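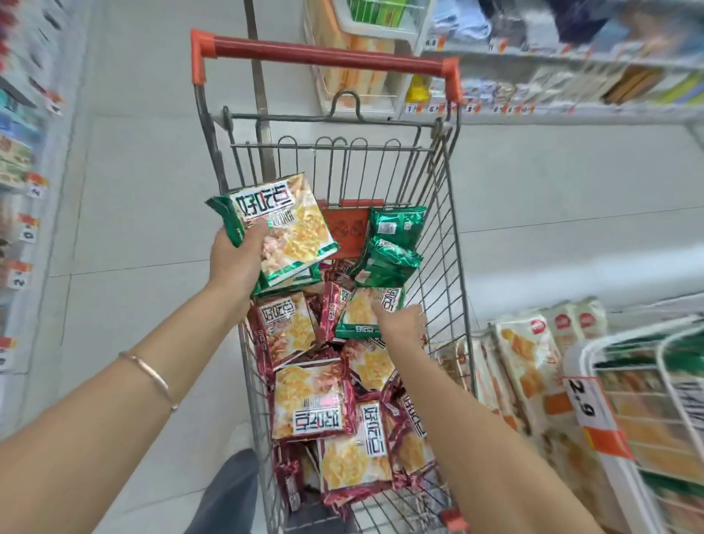 You never need that many biscuits at once, my sister wrote when I told her about the big shop, and she asked where I was planning to keep them all.

Fair question. Our kitchen has one tall cupboard and the bottom of it leaks when it rains. But the 好吃点 crackers are what everyone in this house eats with tea, and the shop near us rarely has both the red bags and the green ones on the shelf in the same week. When they are both in, I fill the trolley. Mostly red this time, with the green ones stood up at the side or held back until the end.

I used to buy them two at a time from Barbier, on the corner, on the way home from work. Barbier stopped stocking them in April. The girl on the till said they took up too much room for what they sold. So now it is Plello, out past the ring road, and a bus there and back – 10 stops each way – which is not a trip I want to make for two bags of anything.

Packing them is the awkward part. The bags are full of air and slide off one another, and if you press down you get crumbs. I put tins and bottles in one shopping bag and the crackers in another with nothing on top. On the bus they go on my lap.

At home I split them up. A few go in the Tratach tin on the worktop, which keeps them crisp for a week or so once opened. The rest go in a box on top of the wardrobe, red on one side and green on the other. I write the month on the box in pencil. Last winter I forgot to and we found a bag in spring that had gone soft. We ate it anyway, crushed over ice cream – not bad.

I did look at Prerkatier, who deliver by the case, but you can't mix the colours and the smallest order would last us until we were sick of them.

My sister has since asked me to put four bags by for her. Two of each, she says, and she'll collect them on Tuesday.

Blog > Kitchen and shopping > The cracker run

Contact | © All posts and pictures are my own | Back to top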